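Wanted: one more pair of hands (and ears) for the clothing swap and mending room

Hi all, Zohreh Bakhtiari again, from the upstairs room at the old Trestach building. If you've been to one of our swaps you already know me, I'm the one with the pins in my sleeve telling you to try on the coat. We're looking for a part-time room coordinator to start in January, and I'd love it if the right person came from this list.

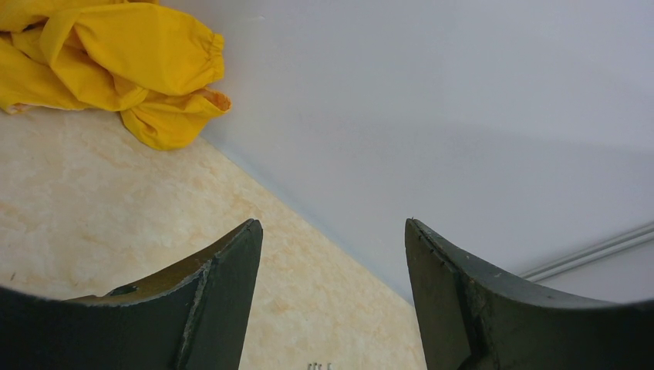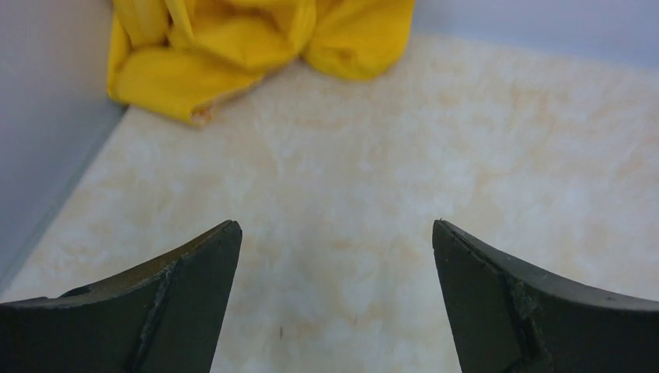 So what is the job? Mostly it's keeping clothes moving. People drop off bags during the month, we sort them, mend what can be mended, and twice a month we open the doors and let everyone have at it. The sorting is the big part. Last season we put 405 pieces back into people's closets, and that was with me doing the intake on my own while also trying to teach a hemming class (don't ask how the hems came out).

You'd be in charge of intake, the rails, and the tag book. You'd also be the person who answers the phone, and I want to be upfront about that because the phone rings a lot. People want to know if we take shoes (yes, in pairs), if we take pillows (no), and if we can fix a zipper by tonight (depends on the zipper and on whether Shahram is in).

Shahram Soltani runs the mending side. He's been sewing since before I could tie my shoes and he is very patient with beginners, less patient with people who walk off with his good scissors. You don't have to sew to get this job! If you can put a button on, great. If you can't, he'll have you doing it by the end of your first week and you'll be smug about it like the rest of us.

Hours and pay: 16 hours a week to begin with, split over three afternoons, plus the two swap mornings each month. Swap mornings start early, doors open at 9 and we need the rails out by 8:30. Pay is by the hour and I'm happy to talk numbers if you call or write. It's a paid job with a real contract, and we pay you for training too. There's a break room with a kettle and a couch that has seen better days.

Things I'd like you to have:

A good memory for faces, or at least a good way of faking it
Okay with lifting bags of clothes up one flight of stairs (there is no elevator, sorry)
Able to read a care label and look up the symbols you don't know
Comfortable telling someone kindly that we can't take their stuff
Some basic computer skills, we keep the stock list in a spreadsheet and it's a bit of a monster

Experience in a thrift store, a laundry, a theater wardrobe or a school lost-and-found would be a big plus. So would a second language. We get a lot of families who are new in town and it makes such a difference when somebody can chat with grandma while the kids are trying on jackets.

If you want kids' clothes to be your thing, tell me. That corner always goes first and always gets messy first, and I've been wanting to set it up properly by size instead of by whatever shelf was free. I have sketches. They're not good sketches, but I have them.

One more thing, parking. The lot behind the building belongs to the Hattori bakery and they need it until noon, so please use the street. The Lisen Street bus stops right out front.

To apply, send me a page or so about yourself and why this sounds fun to you. No fancy resume needed, a plain list of places you've worked is fine. Drop it in the mailbox by the side door, or hand it to me at the next swap. Please put a phone number on it, last time I got a lovely letter with no way to reach the person who wrote it and I still feel bad.

I'll get back to everyone within 48 hours of reading your note, even if it's a no. If we both like the sound of each other, you'll come in for a paid trial afternoon, meet Shahram, and have a go at sorting a few bags with me. Wear something comfortable and bring a snack.

Zohreh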